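Home Explore Notifications Messages Profile

June 2026. My small thread on drinking vermouth in summer. I moved here from a country where it is the drink of grandmothers, so I have opinions.

First rule: put it in the refrigerator after you open it. Vermouth is wine. I see good bars keep it on the warm shelf behind the bartender for months, and then people say they do not like vermouth.
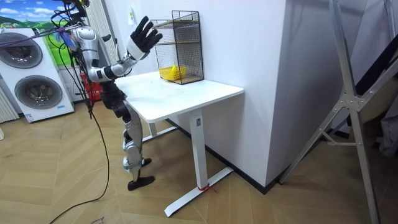 A bottle in my house has three weeks, maybe a little more for the sweet red. After this time I use it for cooking mussels.

The best glass I had this year was at Trunska, the little bar next to the tram stop. They serve a house white vermouth with soda, one olive and a long piece of lemon peel. It costs 7 dollars before six o'clock.

I asked for the name of the vermouth. It is called Sturnar, it is quite dry, and it has a bitter taste at the end, like the skin of a grapefruit. I bought two bottles the same week.

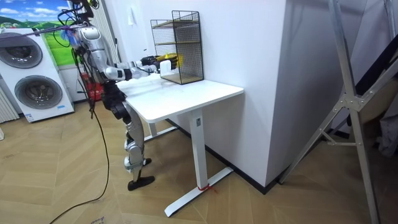
How I make it at home: five parts white vermouth, three parts cold soda, big ice. Pour the soda slowly along the side of the glass. Olive in first, because I like a little salt in the bottom.

Didier Rolland asked me if he can use tonic. Yes, Didier, but then please take a very dry vermouth. With a sweet one it becomes a lemonade and you will have a headache.

For the red I prefer no soda. Orange slice, ice, finished. Eseck makes a red one with much clove in it. Last December I found it too heavy, and now in the heat I find it even more heavy. Keep it for winter.

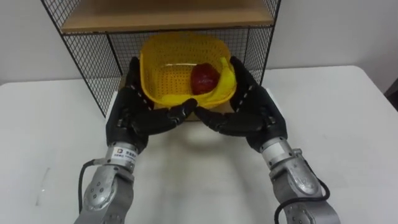

With food: salted almonds, anchovies, potato chips from a good bag. The shop Nguyen-Tran sells a tin of smoked mussels which is perfect with the white.

Next time I will write about sherry. I am still tasting, so please be patient with me.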